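From: Rasa Kuusk
To: Surlow neighbors list
Date: Friday, September 16, 2022
Subject: Re: [surlow] Moving the swap shelf

Boonmee Limsakul wrote:

> I paced it out this morning and the shelf would fit in the
> hallway by the laundry room, if we lose the dead ficus. Does
> anyone object to losing the ficus? Also, do we really need to
> keep every book people leave? I found five copies of the same
> diet book and a phone directory for a town I have never heard of.

No objection to losing the ficus. I watered it until April, when I noticed I was the only one doing it, and after that I let nature have its say.

On the books I'm going to be difficult. Yes, we have five copies of the diet book. I suspect it's one household giving up in stages. But the phone directory is mine, in the sense that I took it home last night, and I've been happily reading the ads in the back ever since. There is a man in there who repaired accordions and also sold gravel. You don't get that from a search engine.

What I would throw out:

- anything damp
- the tax guides, unless someone here is being audited for the nineties
- the Sistside catalogs, which arrive by mail anyway whether you want them or not

What I'd keep is everything else, and put the big stuff on the bottom. The top shelf sags already. Tomić on the third floor told me it was built to hold 300 pounds, but he also told me the elevator would be fixed by summer.

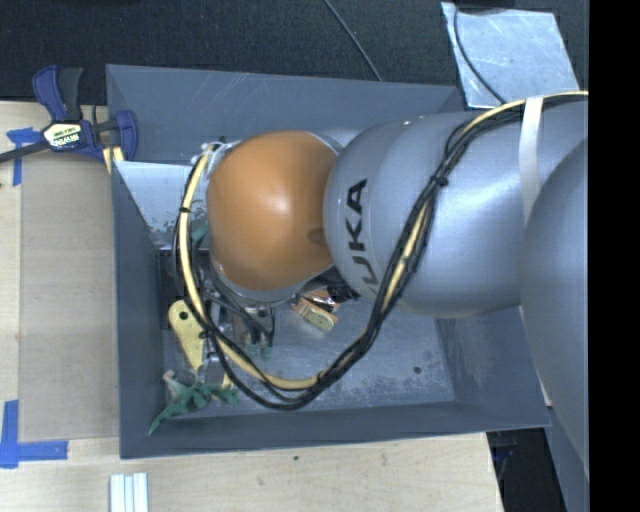

KUKA arm and bin, with cables.

About money, which Boonmee was too polite to bring up. The jar has $700 in it if you believe the notebook, and a good deal less if you tip it out on the kitchen table, as I did. Zostance wants $2,415 for new built-in shelving, delivery extra. For that price I would expect them to write the books as well. My vote is to buy two brackets and a plank and spend a Saturday swearing at the wall. I own a level - it may even be accurate.

One more thing. Whoever is leaving mysteries with the last chapter torn out, please stop. I've now done two of them. I have my theories about who killed the dentist, and I have my theories about you.

If the hallway is fine with everyone, say so on the list and not to me by the mailboxes, where I am usually holding something heavy.

Rasa
(second floor, the door with the bicycle)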